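Ornadik hand gripper guide: a review

Maribel Nina bought this guide for our Lilletbridge workshop in July. It sets out 38 rules for people doing table work with hand-held grippers, and I've used it for 14 shifts now.

The best section is on laying out the bench. Put down a plain sheet, set one item near the middle, and keep cables behind the hands — never across the item. The rule on lids is good too: open flat, then let go before the next move.
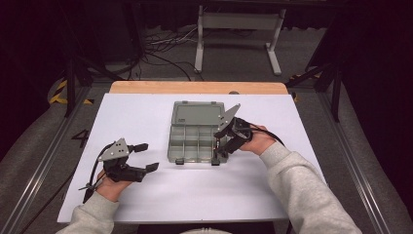

How often should the finger pads be checked?

At the start of each shift, and again after any drop. The guide says to swap both pads on a jaw together.

The floor marking pages are thin. Marin Krasniqi wanted spacing for walkways and found one line. The print is small, and the index misses out cables altogether.

I'd still buy it over the Farina booklet, which is older and says little about grip force. Four stars. Ours came from Nastow and took 15 days to arrive.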